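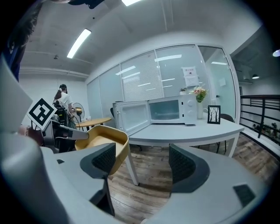

Riltarholm Data Notes
@riltarholm_data
June 1, 2020 · Thread

1/ Notes on the microwave task set, since several of you asked how the episodes are put together. Two hand-held grippers, one operator, one table. No robot arm is involved in the recording.

2/ Each gripper has its own camera looking out over the fingers. The left and right streams are saved separately and matched on timestamp later. If either stream drops, the episode goes. We do not patch one side.

3/ Current count for this task is 1,421 episodes kept. 73 rejected at review. Most of the rejects are tracking failures, and most of the tracking failures come from fast wrist turns near the microwave door.

4/ The square marker on the second gripper is there so one camera can place the other gripper when both are in view. It helps most when a tray is being carried at an angle and you want the relative pose of the two hands. When the marker goes out of view we fall back on each gripper's own track.

5/ Finger pads are black with a mesh texture on the inner face. We had smooth pads in January and lost too many grasps on the tray rim. Episodes from the smooth pads are kept under a separate tag. Do not mix them into training without checking the tag.

6/ An episode starts with both grippers clear of the table and ends with both clear again. Door state at the start is randomized by the operator from a printed list: open, shut, or partly open. Write the state down before you press record. Filling it in from video afterward is slow and people disagree about "partly."

7/ On the microwave: white body, two round knobs, door hinged on the left. The inside of the open door is pale and the cavity is dark, so exposure shifts when the gripper moves across from one to the other. Lock exposure at the start of the session. Auto exposure cost us a full batch.

8/ We leave the table dressed. Flowers in a white vase, a small black picture frame. They sit right of the microwave and are not part of the task. A policy trained on a bare table did poorly the first time somebody put a cup down next to the target.

9/ Same logic for the room. Office chairs behind the table, glass partition with blinds, ceiling lights reflecting in the glass, people at other equipment. All of it stays in. We do not crop or mask background at collection time. If you want to mask, do it in your loader.

10/ Reflections are a known problem for the tracker. Glass panels give it features that move the wrong way. The plank floor helps, plenty of texture. Keep some floor in view during the approach and drift drops a lot.

11/ Batches are 50 episodes. After each batch the operator puts the grippers down and we rerun the gripper width calibration. It is dull and it gets skipped if you leave it optional, so the recorder now refuses to open a new batch without it.

12/ Review is done at normal speed, both streams side by side. Reject for: lost track, dropped tray, hand in view between the fingers, wrong start state. Do not reject for a clumsy grasp that recovers. Those are useful and we have too few.

13/ Storage is on the Sheehan server, one folder per batch. Zokerura handles sync and trimming. Culent is the labeling front end and only reads trimmed files, so an episode missing from Culent has usually failed the trim. Check the Zokerura log first.

14/ Next change: 8 new table positions along the glass wall and toward the railing. Lighting differs a fair amount between the two ends. Same tray, same microwave, same instructions.

15/ Reply to a question from earlier: yes, left-handed operators are fine. Record handedness in the session sheet. Do not swap the gripper IDs.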